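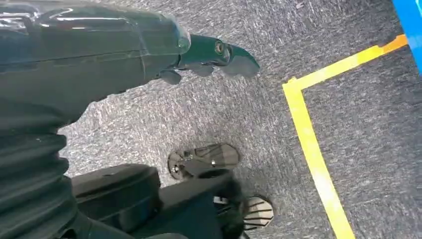 Figure 3. Wrist view with the gripper open over the carpet, near the corner of the yellow tape.

3.2 Collecting the demonstrations

OK, so how did we get our data? I drove the robot by remote control for most of it, and Hamisi Ondieki took over whenever my thumbs gave out. We logged 248 demonstrations on the Mirkum task set, 40 of them by hand-guiding the arm and the rest by remote. After trimming we had 3,396 usable segments, way more than I expected when we started in October!

I treat the tape as the edge of the work zone. A run that ended outside it got tossed, even a pretty one (that hurt a few times). Every segment keeps its wrist video, and we fed it to the Cener policy without cropping.
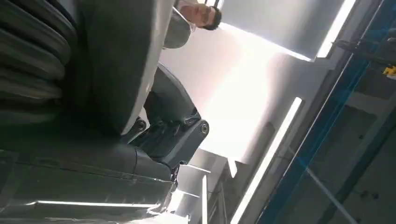
Figure 4. Wrist view toward the ceiling lights, with a person partly hidden behind the arm.

Views like Figure 4 worried me at first, with so much glare and so little floor. I trained once with them and once without, 100 trials each, and I liked the first policy better, mostly for how it recovered from a bad arm pose. Hamisi still thinks we should mask people out, and we come back to that in Section 5.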